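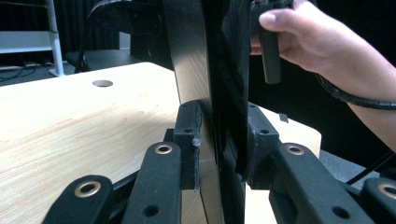

Clurkik is a collection of short crime news items from the Travinau area, marked up so that each statement in an item is tied to the person or office that made it. It was built for work on attribution: who said what, when they said it, and what had not been released when the item was published. First reports are often two or three sentences long and leave out most of the case. Reading one is a bit like looking at the dark panel standing on that pale tabletop, where one face catches the light, the other is in black shadow, and neither the top nor the bottom end is in view. The labels in Clurkik cover only what the item says, and annotators were told not to fill in the rest from later coverage.

Current release

Version 3, posted 24th May. It replaces both earlier versions. If you trained anything on version 2, see the section on changes, because the item numbers are not the same.

What is in it

3000 news items, each stored as one record. An item is the text as published on the day, with its headline and dateline. Later updates to the same story are separate records, joined by a shared story key. A story can have a single item or a long chain of them.

Most items cover arrests, charges, court dates, and requests for information from the public. Thefts and break-ins make up the largest group, followed by assaults and traffic deaths. Homicides are a small share of the items but have the longest chains. Traffic citations, lost property notices, and opinion columns were left out.

Files

items.jsonl: one record per line, with the text and all item-level fields.
spans.jsonl: one record per labeled statement, pointing back to an item.
stories.csv: story keys with the list of item numbers in order of publication.
holdout_ids.txt: the item numbers set aside for testing.
guide.txt: the instructions the annotators worked from, unedited.
LICENSE.txt

All text files are UTF-8 with Unix line endings. Nothing is compressed except the main download itself.

Item fields

item_id: a number, unique within this version only.
story_key: a short string shared by all items on one story.
outlet: goder, travinau_weekly, or wire.
published: year, month, and day. The time of day is included where the outlet recorded it and is empty otherwise.
headline: as published, including any later-corrected spelling.
body: the full text, one paragraph per line break.
offense_group: one value from the list in guide.txt.
stage: report, search, arrest, charge, hearing, verdict, sentence, or closed.
corrected: true if the outlet later ran a correction to this item.

Span fields

item_id: the item the statement is in.
start and end: character positions in the body, counting from zero. The end position is not included in the span.
source_type: police, prosecutor, court_record, witness, family, defense, other, or unstated.
status: asserted, denied, withheld, or unknown.
quote: true for direct quotation, false for everything else.

The status value "withheld" is for statements such as "officers have not released a name." The value "unknown" is for statements where the source says they do not know. Annotators mixed these up early on and the first batch was redone. A few errors probably remain.

Where the text comes from

The Goder Courier supplied its crime and courts pages under a written agreement. The Travinau Weekly supplied a text export and, for its older years, scanned pages. Wire items are included only where one of the two papers had the right to share them.

Names of people

Names of private persons have been replaced with tags such as PERSON_A and PERSON_B. The tags are consistent within a story, so PERSON_A in the first item is the same person in the last one. They are not consistent between stories. Ages were changed to ranges. Street addresses were cut down to the neighborhood. Names of judges, sheriffs, and other officials were replaced with their job titles.

Items naming a person who was under 18 at the time were removed entirely, along with the rest of the story. So were items on sexual offenses where a victim could be worked out from the details. A person who was arrested and later cleared can ask for a story to be taken out even though the name is already hidden. Write to the address in LICENSE.txt and give the paper and the month.

Please do not try to match tags back to real people. The license forbids it, and copies held by anyone who does this are to be deleted.

How the labels were made

Each item was labeled by two annotators working separately. A third person settled the differences. Before starting, every annotator did a practice set of 100 items, which is not part of the release. The tool was Prajapati Marker, set up with the span fields listed earlier and no automatic suggestions.

Annotators could see the whole item but not the other items in the same story. This was done to keep knowledge of the outcome out of the labels. Stories were shuffled for the same reason. It does mean that the same fact may be labeled a little differently in two items of one chain.

Where a sentence held statements from two sources, it was split. "Police said the car was stolen, but the owner's brother said he had lent it out" gives two spans. Background sentences with no source, for example a line about the size of the town, were not labeled.
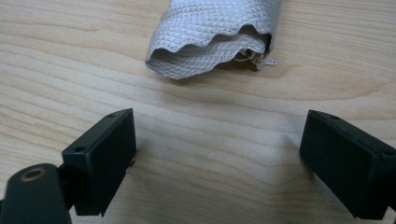
Splits

The test set is 800 items. It was drawn by story, so no story has items on both sides. Everything not listed in holdout_ids.txt is for training and tuning, and there is no fixed tuning set. If you make one, split by story_key. Splitting by item will put near-identical paragraphs on both sides, since papers repeat the background of a case in every update, and scores will come out too high.

Travinau Weekly items are more common in the test set than in training. This was not planned. Report scores by outlet as well as overall.

Scanned pages

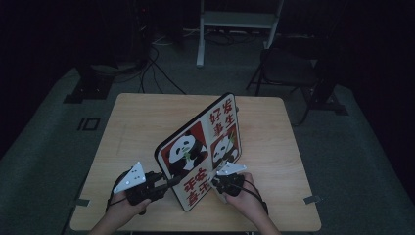 Text from the older Travinau Weekly pages was read by OCR and then checked by hand against the scans. The most common fault was column order. The paper ran court notices in narrow columns beside advertisements, and the software sometimes joined a line from one to a line from the other. Advertisements set in another direction were worse. A design like the panda board, with a column of large red Chinese characters at the upper right and another block near the bottom edge that is upside down to it, has no single right way up, and our page rotation step handled that kind of layout badly. It picked one direction for the whole page and turned the rest into noise. We cut all advertisements out of the scans by hand before the second OCR run, and the court notices were clean enough to use after that.

Scanned items still have more spelling errors than the others. Hyphens at line ends were removed when the joined word was in the dictionary and kept when it was not.

Known problems

Police are the source for most labeled statements. A model trained on this data will tend to guess "police" when it is unsure.

The stage field describes the item, not the story. A story marked "arrest" in its last item may well have gone on to trial without either paper covering it. Do not use the field to estimate how many arrests lead to charges.

Two papers in one area cannot stand in for crime reporting in general, and the items do not measure crime. The Goder Courier covered fewer thefts in the summer, when its pages were shorter, and July is thin in every year.

Changes from version 2

Item numbers were assigned again from the start after the removals. A table of old and new numbers is included in the download as id_map.csv.
The source type "official" was split into police, prosecutor, and court_record.
Span end positions were off by one in items containing a curly apostrophe. Fixed.
The field "outcome" was dropped.
Ages are now ranges everywhere, including in headlines.

License and use

Research and teaching use only. Redistribution of the full text is not allowed, but span positions and item numbers may be shared freely. Examples quoted in papers should be a paragraph or shorter and should keep the tags as they are. Cite as: Clurkik Crime News Attribution Data, version 3.

Report label errors with the item number, the start and end positions, and the value you think is right. Fixes are collected for the next version and are not made to the current files.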